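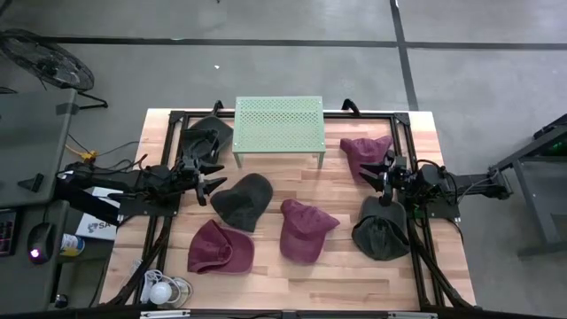
Sostau, May

Caps! We have moved on to caps, and I could not be happier about it.

If you read my last couple of posts you know we spent most of the spring on dish towels, and dish towels are fine, they lie flat, they have four corners, you can explain one to a policy in an afternoon. A baseball cap is a different animal. It has a stiff part and a floppy part, and the floppy part does whatever it wants the second you let go of the brim. Drop the same cap twice and you get two different caps, as far as the network is concerned. I love this stuff.

So, the task. There are six caps on the table, three maroon and three black or close to it, and a green metal rack at the back. The two arms have to get the caps up onto the rack one at a time, brims facing out. Each start is a fresh mess. Rizal Pillai and I argued for a while about how messy is fair, and we settled on his rule: scatter them by hand, don't look while you do it, and don't fix anything afterward unless a cap has gone on the floor. My instinct was to lay out nice starting positions on a grid, and I was wrong. With the grid, the early model got very good at the grid and fell apart when a brim pointed somewhere new.

One run through all six caps is what we call an episode, and we save every one, including the ugly ones. Our target for this round is 315 episodes. On a good day the two of us get through 40 before our shoulders give out, because all of this is teleoperated, one person driving both arms with a pair of handles. It's a workout! Benjie Macapagal came by and did 4 in a row on his first try, and they were smoother than mine from the entire first week. He plays the accordion, so maybe there's something to that two-hands business.

A few things I've learned so far, in no order.

Grab the brim. Everybody goes for the crown first since it's the bigger target, and the crown folds up inside the gripper and you end up with a sad little pouch. The brim gives you something firm, and once it's off the table the rest of the cap hangs down and opens up a bit.

Use both arms when you don't strictly need to. Early on I was doing nearly everything with the right arm (I'm right-handed, go figure) and the model picked up my habit perfectly. It would leave the left arm parked while a cap sat directly under the left fingers. Now we pass caps from one side to the other on purpose, and each driver has to start half the episodes with the left.

Slow is fine, stopping is bad. When I stop to think, the recording gets a long stretch of nothing, and the model learns to do nothing with great confidence. I've started planning the whole order before I press record. Dark caps on butcher block are easy to see, but a dark gripper over a dark cap still fools me in the camera view sometimes, so I also plan which ones I want to reach from which side.

Keep the bad grabs if you recover from them. This was Anneliese Weidemann's advice and it has made the biggest difference so far. A dropped cap that gets picked up again teaches the model what to do after a drop, and the early clean-only batch had none of that in it. The old version would drop a cap and then carefully place thin air on the rack.

We trained a first model on what we had last night and let it loose this morning. It got two caps up and then spent a good long while nudging a maroon one toward the edge like a cat with a glass. I was cheering anyway. Two caps, all by itself, with brims facing out!

Next up is the second half of the episodes, and Rizal wants to try swapping in a couple of knit hats at the end to see how badly it goes. I'll post the results either way. If you've collected cloth data with two arms and have opinions on how often to switch drivers, leave me a comment, I'd love to hear how you do it.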